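Drostcombe Makers' Society
Minutes of the general meeting, Thu 24 November

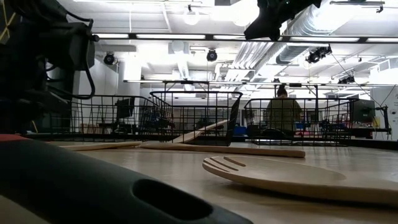 Wooden utensils and wire baskets on the bench, Drendton open day.

Meeting opened at the usual time, once the key had been found. Apologies were read and accepted, including one from a member who was in the room.

1. Previous minutes
Accepted, with "glue" corrected to "glare" in item 4.

2. Report on the Drendton open day
Leopold Camenzind reported on the visit to the robotics lab. The coach from Haslinger seats 53 and was well short of full, so everyone had a window and several had two.

The sorting demonstration was the favourite. Members had expected something with sparks and got kitchenware: a slotted spoon, flat spatulas and black wire baskets to put them in. Leopold said he hadn't known how hard it is to pick up a flat spatula until he watched a machine think about it. The first try took 4 minutes. The second was quicker and drew applause, which the lab staff seemed unused to.

Questions were asked about the cameras on the ceiling. Staff explained that they track movement. A member asked whether they had tracked him taking a second sandwich and was told they had not.

It was noted that the big silver duct overhead got more attention from our metalwork people than either the robot or the talk. Leopold has a sketch of it if anyone wants one. No one did at this time.

3. Return visit
Sorner has offered to bring a small arm to our hall for an evening. Discussion followed about the floor, the fuse box and whether the arm could do the washing-up. Moved that we accept, subject to the fuse box. Carried, 3 against.

4. Costs
Coach paid. Parking at Drendton came to $5, which Leopold is claiming back. The receipt has been through the wash but the colour of the logo is right. Approved.

5. Other business
The labelled shelf is still not for unlabelled things.

Action: Leopold to write and thank the lab. Leopold to stop circulating the duct sketch.

Meeting closed when the heater did.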